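Household Tips: Emergency Preparedness

Getting Ready for a Long Power Outage

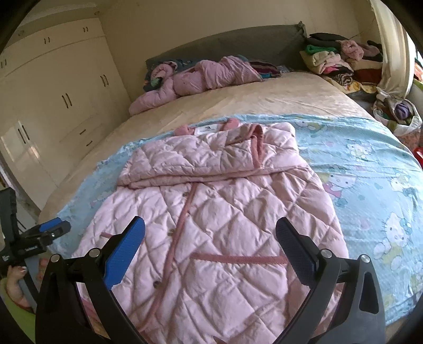
Quilted jacket with snap buttons, sleeves folded in.

When a power plant or a main line goes down, the repair can take days. A few jobs done beforehand make the wait easier.

Keep the refrigerator shut. Food holds for up to 4 hours with the door closed. A full freezer lasts much longer than a half-empty one, so fill the gaps with bottles of water, leaving room at the top for the ice.

Store drinking water in clean, food-grade jugs and write the date on the lid. We change ours every November.

Use flashlights — candles start fires. Put one by each bed and keep the spare batteries in a single drawer.

Unplug the computer and the TV when the lights go out. Leave one lamp switched on so you know when service is back.

Never run a generator in the house or garage, even with the door open. Set it at least 20 feet from the windows, exhaust pointing away. Ours is a small Drasent and stays behind the shed.

Pick one room to heat and hang blankets over the doorways to the others. Check that the carbon monoxide alarm works on batteries.

Write the utility's outage number on paper and tape it inside a cupboard.

Filed under: Home Safety, Power Outages

Contact | © 2026 Birnedine Home Pages | Back to top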